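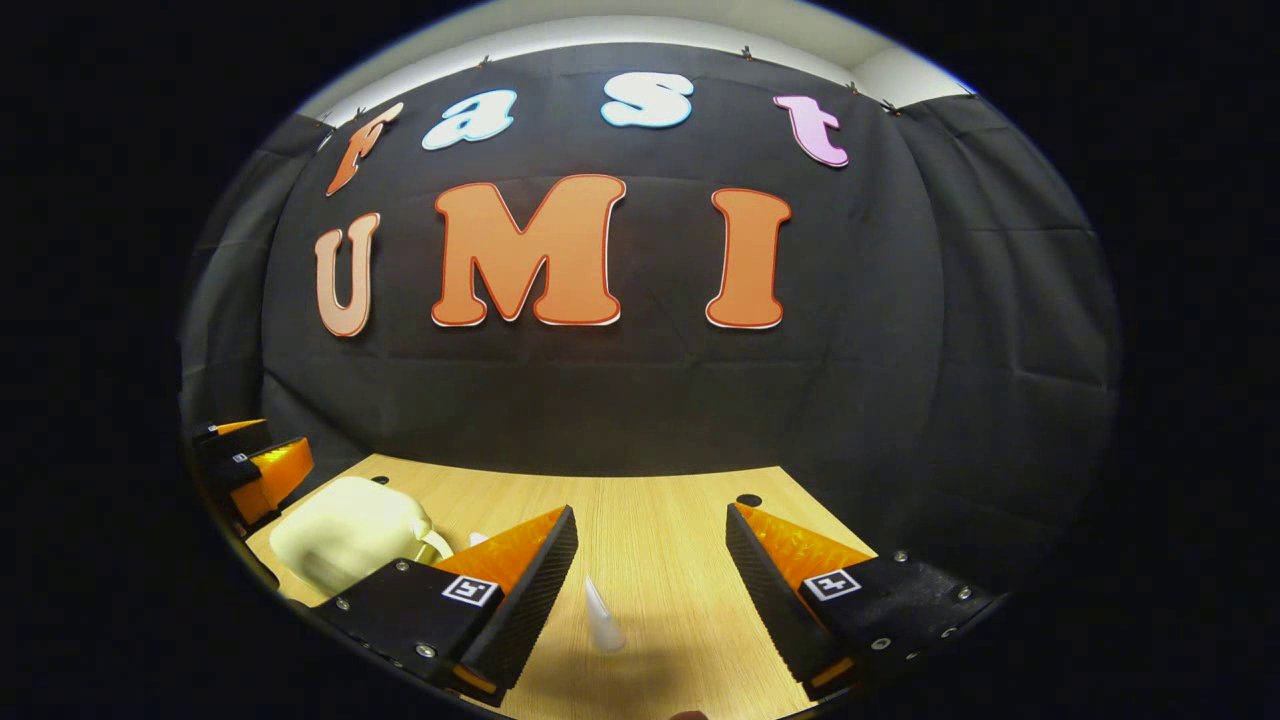

We put this page together for everyone who asked after the Veltholm craft day how the letter backdrops were made. The whole thing started in August with a bolt of plain black fabric and a box of colored leftovers, and it grew from there the way these projects do. Black turned out to be the kindest background we tried, and orange and pink stand out on it beautifully - look at the "fast" in the top row, with its tilted orange f and the pink t at the other end, and then those big round capitals spelling UMI underneath. We like the small letters playful and the large ones plain and sturdy, so that you can read the bottom row from the door.

A word on the outlines, as that was the question we got most. A white border around a strong color makes a letter look finished, even if your scissors wandered a bit (ours certainly did!). For a pale letter we would try an edge in a soft color instead, like the light blue around the white s. Cut the border piece first, lay the letter on top, and shift it until you are happy before you glue anything.

Hanging the fabric is easier than people expect. Small dark clips along the top edge disappear nicely against black cloth, and you can slide them along until the letters sit where you want them. Creases are another story. We left ours folded in a bag at Gastia for 10 days and the fold lines came along with it, so please do roll yours around a tube if you have one handy. A few soft folds never bothered us much, and by the time a table is pulled up in front, most visitors are reading the letters anyway.

The patterns for both alphabets are in the blue folder at the Verstraete room, capitals at the front and lowercase behind. Take a copy, and leave the originals for the next person.

Page updated October 25, 2024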